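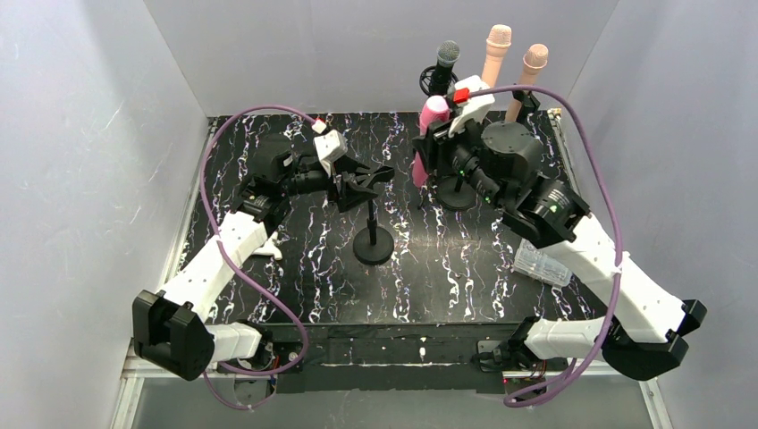
A Stand, a Pink Mic and a Very Loud Tabletop: An Afternoon with Verena Zaugg

I should admit I went to see Verena Zaugg about microphones and came home wanting a new table. She runs Plumcombe, which makes a small interview show about people who fix things, and she has stronger opinions about what goes on a desk than anyone I've met (I mean that kindly!).

We started with the table because, well, you can't not. It's glossy black with jagged white veins running through it like lightning, and touches of purple and tan if you look a little longer. "I wanted gray," she told me. "Everything else is gray, the walls are gray. Then I saw this and I was finished. Ambros said it looked like a storm over a parking lot, and I said good, wrap it up."

Ambros Widmer edits the show and is apparently the one who has to live with her decisions. His complaint is that a shiny surface throws sound straight back up at you. Verena's fix is to lay a folded wool blanket under the stand when she records and take it away again afterward. "I like to see the table when I'm not working," she said. "Is that vain? Probably."

Then the microphone. It's pink. I asked whether it had been a statement and she laughed at me for a good while.

"It was the one they had left. I'd been using an old black Dekker that had a hum in it, and in February it quit on me nine minutes into a talk with a man who restores accordions. I had to call him back and ask him to be charming all over again. So I bought the pink one that night, and guests love it. They sit down, they see a pink microphone, and they stop being scared of it."

I told her I'd been fighting with my own stand for weeks, the kind where the mic slowly bows its head while you're talking. She made a face. She does everything in the same order: stand down first, bare, then tug at it a bit, then the mic goes on, then the cable. "People put the mic on and then start fiddling with the stand. You've got one hand on the mic, one hand on the screw, and you need a third one for the base. Do the stand while it's empty!"

And the height? She sets it so the top of the mic sits just under the guest's chin, and she leaves it alone from then on, even if they slouch. Meinrad Reisinger, who was a guest early on, slid so far down in his chair that by the end he was talking to the stand. They aired it anyway.

The show is up to episode 100 now, and I wondered if she still gets nervous. She does, a little, right when the mic goes on the stand. "After that it's just talking. I can do talking."

Before I left I asked what she'd change if somebody handed her some money. I was expecting a better mic, or something for the walls. She thought about it, ran her palm over the black and white top and said she'd like a second table, same pattern, for her kitchen. She has already priced it. It's 486 dollars before delivery, and Ambros doesn't know yet.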